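Trucos para grabar ejemplos en la mesa (cocina de juguete)

Actualizado 26 de mayo de 2024

Apuntes rápidos para quien monte en casa o en el taller una mesa de demostraciones. Lo nuestro se llama Braltesero, poner y recoger la mesa con cacharritos, brazo teleoperado, un modelo pequeño que aprende de lo grabado. Casi todo lo de abajo es limpieza y orden, poco de programar. Voy con prisa, perdonad las erratas.

La tela

Oscura y mate. Azul marino o negro, da igual. La nuestra salió de un retal de cortina. Plancharla por el revés y tensarla con pinzas de mantel por debajo del tablero. Algún pliegue queda siempre, no pasa nada, pero que no sea siempre el mismo pliegue en el mismo sitio o el modelo se lo aprende como si fuera un objeto.

Pelusas: rodillo antes de cada tanda. El rodillo de ropa vale. Cinta de carrocero en la mano si no hay rodillo.

Manchas de dedos grasientos, paño apenas humedo y esperar a que seque del todo antes de grabar.

El mantelito

Claro y con textura, que no resbale. Los de plástico liso patinan en cuanto el brazo empuja un plato. Debajo, dos tiras de antideslizante para cajones, cortadas más cortas que el mantel para que no asomen.

Ponerlo torcido. En serio. Al principio lo alineábamos con el borde de la mesa porque quedaba mono, y luego el sistema solo sabía trabajar con el mantel recto. Girarlo un poco cada pocas demos, a veces mucho.

Los bordes se deshilachan. Una pasada fina de cola blanca diluida por el revés y aguanta meses.

Cubiertos de juguete

Los de mango gordo se agarran mucho mejor. Los finos enteros de metal, al cajón. Si la cabeza baila en el mango, una gota de pegamento de contacto y dejarlo hasta el día siguiente, boca arriba.

Brillos en el metal: lija muy fina, una pasada suave, sin insistir. O mover la lámpara, que es gratis.

No dejar siempre el tenedor en el mismo lado. Ni la punta siempre hacia el mismo sitio. Hay que variar, pero con cabeza, nada de tirarlos al tuntún, que luego caen montados uno sobre otro y la demo no sirve.

Comida de juguete

Piezas de un color vivo para empezar, luego ya vendrán las difíciles. Las marrones y pequeñas cuestan más sobre fondo oscuro, mejor que empiecen encima del mantel claro.

Que la pieza quede medio fuera del plato en bastantes demos. La gente la deja así. Si todo está centrado el modelo falla a la primera que alguien pone la mesa deprisa.

Lavado: agua tibia y jabón de platos, aclarar bien. El jabón seco deja una película y la pinza resbala. Las de madera pintada no se sumergen, paño y ya.

Cazos y ollas

Sobre una bandeja o un cartón al fondo, fuera de la zona de trabajo pero a la vista. Sirven de estorbo realista. El mango largo, que apunte a cualquier lado menos al brazo, una vez enganchó uno y se llevó media mesa por delante.

Si un cacharro pesa poco y se vuelca, plastilina por dentro, en el fondo, bien aplastada.

Cuántas y cómo

Para una tarea sencilla (coger la pieza, dejarla en el plato) nos hicieron falta casi 200 demos. Probamos con menos y fatal.

Tandas cortas. Cada 3 demos cambiar algo: giro del mantel, plato, un objeto de más. Apuntarlo en la libreta en el momento, luego no se acuerda uno.

A partir de los 9 minutos seguidos con el mando la mano se pone torpe, al menos la mía. Parar. Café lejos de la tela.

Las demos malas se marcan, no se borran. Si se te cae la pieza y la recoges bien, guárdala aparte, esas valen mucho para enseñar a corregir. Si la recoges con la mano, fuera.

Empezar y acabar igual: brazo retirado, mesa quieta, contar hasta tres y entonces grabar. Lo mismo al final. Ahorra un montón de recortes.

Luz

Persiana bajada y lámpara con papel vegetal delante. El papel bien separado de la bombilla. Con sol directo la tela negra coge reflejos raros y entre una demo y otra cambia todo. Unas pocas sí conviene hacerlas con luz de tarde, pero apuntadas.

Guardar

Cajas de zapatos con nombre. Skeltside es la de cubiertos y platos, Drumham la de cacharros, manías nuestras. Comida aparte, en bolsa con cierre y sin restos de humedad. La tela enrollada en un tubo, nunca doblada.

Los vídeos, copia el mismo día en otro disco. En septiembre perdimos una tarde entera por dejarlo para mañana.

Falta la parte de calibrar, la subo cuando pueda. Y si alguien sabe quitar cera de una tela negra sin dejar cerco, que escriba.

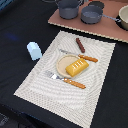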